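### 1

People keep asking me whether a robot arm can do a useful chore yet. My short reply is "which chore, how often, and who cleans up when it misses." The long reply is this thread. It covers one small job, one arm, 200 attempts, and what I think carries over to a kitchen or a shop floor.

### 2

The job: find a small red part on the floor of a gray enclosure, pick it up, set it in a cradle, pick it up again with a better grip, and put it in the matching pocket of a blue board. Any four-year-old can do it while talking about something else. It is sorting cutlery with the forks removed.

### 3

Why this and not laundry? A laundry result is hard to score. Two people will disagree on whether a shirt is folded. A part is in its pocket or it isn't, and the score takes a second to write down. I would like the first number I publish to be one I can defend.

### 4

The first pick is where most people expect trouble, and it has less than you would guess. The floor is flat, the part is a saturated red on dark gray, and the fingers come straight down. What costs time is the last bit of travel. The controller slows down because an error there pushes the part away instead of closing on it.
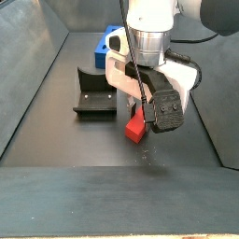
### 5

Cable management deserves its own post. Any cable that hangs near the fingers is part of the tool, whether or not it is in the model. The planner thinks the gripper ends at the pads. A connector next to the part can touch it first, and it can also hide part of it from a fixed camera. Route it up and back. I have written this in three reports now.

### 6

Small debris on the floor has not mattered to the grasp so far. It matters to the vision side when specks land next to the part, since the edge finder is not choosy. In a home this is crumbs. On a shop floor it is swarf. Any claim that starts with "in a clean environment" should be read with that in mind.

### 7

Now the cradle. It is a black fixture with a curved top, screwed together, and it exists because the first grip is usually the wrong one for the pocket. The arm drops the part off, lets go, and comes back from another angle. You do the same thing with your other hand, without a fixture and without noticing.

### 8

I'm asked about two arms a lot. Two arms remove the cradle and add a second calibration, a second set of collisions, and a second thing to be down for service. For a part this size I would take the fixture. For a bath towel I would take the second arm, and then I would still not promise you a folded towel.

### 9

Speed. Between stations the arm moves quickly enough to be worth having, and that is the part people film. Near the work it crawls. If a demo clip cuts from one fast move to the next, ask to see what was between them. Usually it is several seconds of a gripper hovering.
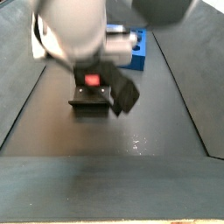

*Arm in motion above the black fixture, blue block behind it.*

### 10

The scoring rules, so that you can argue with them:

- One attempt starts with the part on the floor and the arm at home.
- A success is the part seated in the correct pocket with no human hand in the enclosure.
- The arm may retry inside an attempt as long as it stays under the time limit.
- A stop of any kind is a failure, including stops that were my fault.

### 11

Results over 200 attempts:

- 151 seated
- 11 failed at the first pick
- 11 lost at the cradle, on the way in or on the way out
- the rest failed at the board

So the board is the biggest loss. Getting hold of a thing is the easier half. Putting it exactly where it goes is the half I get paid for.

### 12

Fergus Haldane looked at the same table and said 151 out of 200 was "a decent intern." I disagree. An intern who missed a quarter of the pockets on day one would be better by lunch. The arm runs the same code at 4 p.m. as it did in the morning, and its failures look the same too.

### 13

Sosina Shiferaw made the better objection, which is that the retries hide a lot. She is right. A success on the third try counts the same as a success on the first in my table. If you run a line, those are different events. I'll split them out in the next set. I did not log it cleanly enough this time to do it after the fact.

### 14

Cradle failures, in more detail. A saddle shape holds a round part well and a square-edged part less well. A block can settle at a tilt, with one end up over the rim. It is stable like that, which is the annoying part. The arm goes back for a part lying level and meets one that isn't.
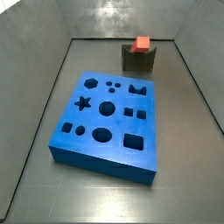

Would a better camera fix the tilt problem?

It would help the arm see the tilt, but the grasp still has to be replanned for that angle, and replanning is where my time limit gets used up. A cradle with flat sides would be cheaper than either.

### 15

The board itself. It has circles, squares, a star, a hexagon, an oval, a big rectangle and an arch, and the pockets are not all the same size. Shape matching has been a solved problem for a long time. Getting the last of the angle out before the part goes in has not, at least at a price a small shop would pay.

### 16

A person putting a block in a hole does not aim very well. They touch the rim, feel which side is low, and wiggle. Arms can do a version of this if there is force sensing at the wrist and somebody has tuned it. Tuned for one material, it is often wrong for the next. Foam forgives a lot. A drawer divider does not.

### 17

Another thing about boards. If the board moves between attempts, the arm has to find it again, and every error in finding it is added to every error in holding the part. In a home nothing is bolted down. The cutlery tray slides every time the drawer shuts. I have not yet run a set where the board gets bumped mid-attempt, and I expect the number to drop.

### 18

Comparison with real work. Ona Avotiņš runs kitting at Farnthorpe: small hardware into shaped trays, all day, by hand. I asked her what failure rate would make her send an arm back. She said she doesn't care much about the rate. She cares whether it stops and waits for her or keeps going with a bad tray.

### 19

That changed how I sort my failures. There are quiet ones and loud ones. A dropped part that the arm notices is loud, and costs a walk across the room. A part sitting on the rim of a pocket and marked as done is quiet, and costs a customer. My table does not separate these yet either. The table is getting long.

### 20

The pads. Worth a post because they wear, and because a worn pad looks like a software problem for two days before you look at it. The pad on the black finger is textured and held by small screws, so swapping it is a short job. I change it on a schedule now. Before that I changed it when I got angry.

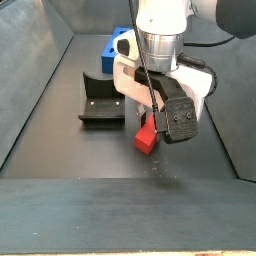

*Fingers down at the red cube, black one against its right side.*

### 21

Contact on one side first is common and it is mostly fine. The part slides a little until the other finger meets it. The trouble is that "a little" goes into the grip as an offset, and the offset travels with the part to the next station. You can measure it after closing, or you can let the cradle absorb it. I do the second one and pay for it in post 14.

### 22

So, household chores. Here is my list as of March, for a single arm with a two-finger gripper, at a fixed station, with a person somewhere in the building:

- Sorting rigid items of known shape into a known tray: close
- Loading one particular dishwasher with one particular set of plates: possible, slow
- Wiping a flat counter: possible, if you clear the counter yourself
- Folding anything: I would not put my name on it
- Tidying a room: no

### 23

Shop-floor chores do better, for dull reasons. The table is the same height every day. The parts come from one drawing. Someone is already paid to stand nearby. If the fixture is bad you can make another one by the end of the week. You can't ask a family to keep their forks in a fixture.

### 24

Lensa Weldu asked whether the arm saves any labor at the current rate. At this station, no. I spent more hours on the 200 attempts than a person would need to place 200 blocks by hand many times over. That cost is paid once per task if the task holds still. If the task changes every week, you pay it every week.

### 25

A few replies before I mute this:

"Just train it on more data." It might work. It would need examples of tilted parts and rim contacts, and those are the ones most people throw out of the set.

"Use suction." Fine on the flat faces. Then you need a plan for the star.

"Slow it down." It is already slow where it counts.

### 26

Next changes, in order: flat-sided cradle, cable rerouted, retries logged separately, quiet and loud failures logged separately. Same 200 attempts, same rules. I won't change the gripper at the same time, although I would like to, as then I couldn't tell you which change did what.

### 27

If you run a kitting or sorting station and keep your own miss counts, by hand or by machine, I'd like to compare. Rates by failure type are more use to me than an overall figure. Especially anything on parts that end up on the rim.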